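Home Opinion Letters Archive Search

Filed under: Opinion / Housing

Stop telling people to move. That's my whole argument, more or less, but the editor wants 2000 characters so. Fine.

Every time rents go up in Travham the same advice comes round. Go further out. Try Grewal, its cheaper. And it is, by 45 a month, until you buy the bus pass. I did the sums at the kitchen table at six in the morning. Rent in my old place, 1078. Rent now, 1414. Same building. Same damp patch over the stairs.

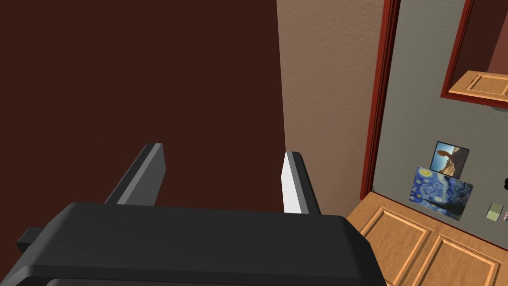 What the advice leaves out is everything that isn't rent. School. The neighbor who takes in parcels. A dentist who has actual openings. You don't get those back in Grewal, not for years. And the people saying "just move" mostly bought in Travham a long time ago and have no plans to go anywhere themselves.

Meanwhile attics. Half the old houses on the hill have one, full of boxes, and the permit to make one livable takes so long that owners give up. Speed that up. Cap the yearly increase. Niether is radical.
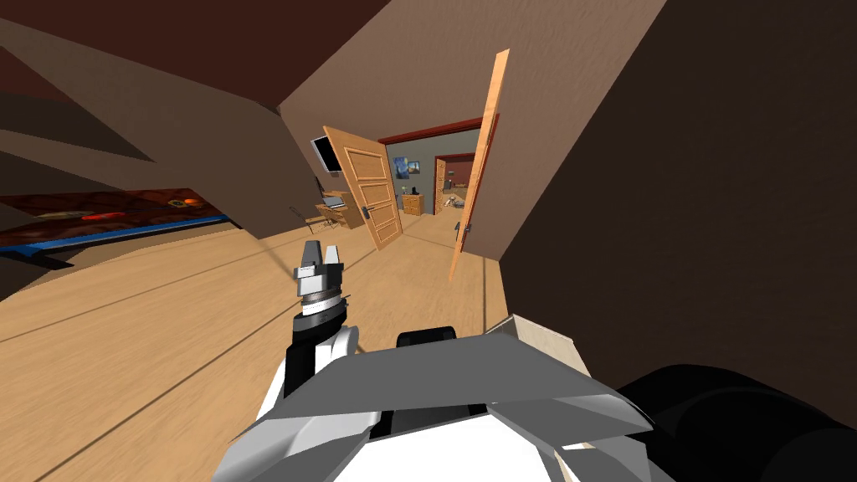 Helmi Kettunen wrote in to say I'm dreaming about the attics, that she waited from October to the next October for a permit and then the stairs were too narrow under the rules, so change the stair rule first. OK. Change the stair rule first. Then the rest, and soon, before the next round of renewal letters goes out.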